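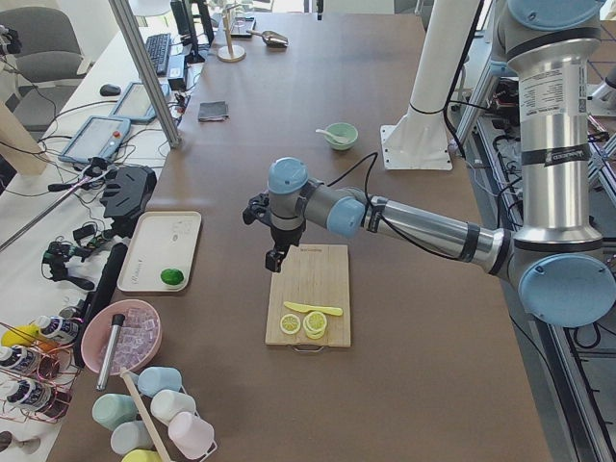 Drunico Benefits Ledger

Enrollment and premium reconciliation for self-funded and fully insured group plans

Drunico compares the monthly carrier invoice with the employer's enrollment and payroll records and lists every line that does not agree. It is sold to plan administrators and brokers who handle billing for groups of 30 or more covered employees.

What it does

The system reads the carrier invoice, the current census and the payroll deduction file. Records are matched on member ID first, then on date of birth and last name. Each unmatched or mismatched line is placed in one of four queues: terminated but billed, enrolled but not billed, wrong coverage tier, wrong deduction amount. Retroactive changes are tracked for 60 days by default. The window can be changed per carrier, as many contracts set their own limit for premium credits.

COBRA participants are held in a separate ledger so that their payments do not distort the active group totals. Grace periods are calculated from the due date of each premium - not from the invoice date.

File formats

Import: 834, CSV, fixed-width text, XLSX
Export: 834 (full file or changes only), CSV, PDF statement
Transfer: SFTP or manual upload
Carrier invoices in PDF form must be converted before import. The Kahraman converter is available as an add-on and is licensed per carrier layout.

Editions

Standard: up to 300 covered employees, one employer group, two user logins. $2,980 per year.
Broker: multiple employer groups, unlimited logins, consolidated statement. Priced by quote.

Both editions include setup of the first three carrier layouts, the adjustment letter templates and phone support during business hours. Additional layouts are billed at the current services rate.

Access and records

Permissions are set by role: viewer, processor, approver. A processor cannot approve their own adjustment. All changes are logged with user, time and previous value - the log can be exported but not edited. Social Security numbers are masked on screen and in PDF output.

Version notes

The September release added mid-month proration by daily rate. Groups that use the 15th-of-the-month rule should leave this setting off.

Ordering

Send the number of covered employees, a list of carriers and one sample invoice with member data removed to Natália Pacheco in group sales. Technical questions on 834 mapping go to Lourenço Rebelo.

Page revised 14 Mar 2024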